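Sedgwick Bound Ledger
Bookkeeping for small firms, by hand
$29
In stock. Ships flat from our Gikbridge workshop.

Ruling: Standard / Wide
Quantity
Add to cart

We love this ledger. We make our living keeping other people's books, most of it on a screen like everyone else, and the Sedgwick is still the thing that sits open on the desk all day. It has 300 numbered pages, sewn so that they lie flat from the first page to the last (and we do mean the last, try it with your elbow off the page!), and a ruling we fussed over for longer than we'd like to admit.

If you run a small shop, a rental, a two-chair salon or a side business that has started to look suspiciously like a real one, a written ledger is a wonderful way to find out where your money goes. You write down the sale, you write down the bill, and by the end of the month you know your own numbers in a way that no dashboard has ever managed for us.

How the pages are laid out

Each opening works as one sheet. Date, reference and description run down the left page, with a description column wide enough for a full supplier name plus a note to yourself. Money in and money out take up the right page, followed by a running balance and a narrow tick column for when you reconcile against the bank statement.

The tick column was Manuela Barbieri's idea. She did the books for a building supply yard in Mukthorpe before she came to us, and she used to put her ticks in the margin, where they drifted into the next line and caused no end of trouble. Now there's a place for them, and it's my favorite thing on the page.

At the foot of every page you'll find a carried forward line, and at the head of the next one a brought forward line in the same columns. It's an old habit of bookkeeping and a great one. If the two don't match, your mistake is on one page and you can go and get it.

Standard or wide?

Standard is the one most people buy. The columns take figures up to the hundreds of thousands with cents, and there are more lines to the page.

Wide has taller lines and roomier columns. Pick it if you have large handwriting, if you like to write corrections above the original figure, or if your eyes have started asking for more light than they used to. Same paper, same price.

Paper and binding

The paper is a smooth, slightly creamy stock that takes fountain pen without feathering. Very wet nibs will show a little on the back of the page, though you can still write there. Pencil erases cleanly, but please keep your books in ink! Strike a wrong figure through with one line, write the right one beside it and put your initials next to it. Your accountant will be thrilled.

Covers are cloth over board in dark green, with a label panel on the spine for the year. There are three ribbons. I use one for the current page, one for the last reconciled page and one for whatever is bothering me at the moment.

What's in the back

Behind the numbered pages there's a short reference section:

Month-end checklist, two pages
Blank chart of accounts, with room for your own codes
Petty cash record
Mileage log
Equipment list, with columns for date bought, cost and where the receipt lives
Year-end notes for your tax preparer

The equipment list deserves a word. Most of the small firms we see can tell you what they paid for a delivery van and have no idea when they bought the label printer. Write it in on the day it arrives and you'll be so glad in April.

Using it alongside software

Plenty of our customers do both. Rosario Serra keeps the Sedgwick at the counter for the day's takings and types the totals into his accounting program after closing, around 7 in the evening. His daybook is the record he trusts when the two disagree, and he has found a couple of double-entered card payments that way.

If your software lets you add a reference to each entry, use the ledger page number. The pages are numbered for exactly this, and it makes an old transaction very quick to look up.

From people who use it

"I bought one to see whether I'd stick with it and I'm on my second. The balance column got me into the habit of looking before I order stock." Valentina Toledo

"Good book. I would like a pocket inside the cover for receipts." Renzo De Luca

(Renzo, we're working on the pocket. The first version made the cover bulge.)

Questions we get a lot

Can I start in the middle of the year? Of course. Write your bank balance on the first brought forward line, date it, and go.

Is one book enough for a year? For most one-person businesses it is. A busy shop writing every sale separately will fill it sooner, and we'd suggest entering one daily total per payment type.

Does it work for double entry? It's a cash book at heart. If you want full double entry, look at the Mimholm Journal, which has debit and credit columns and an account code on every line.

Do you print on the cover? We do, in silver, up to 2 lines. Pierina Barbieri sets each one by hand, so allow 3 extra working days. Please check your spelling before you send it, especially company names with an ampersand.

Returns

Send it back unwritten within 29 days and we'll refund the book. Stamped covers can only come back if the mistake is ours.

Goes well with: Mimholm Journal, ledger blotter, spare spine labels

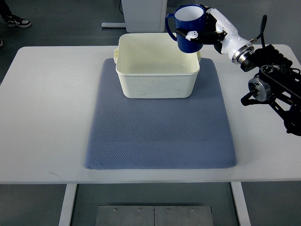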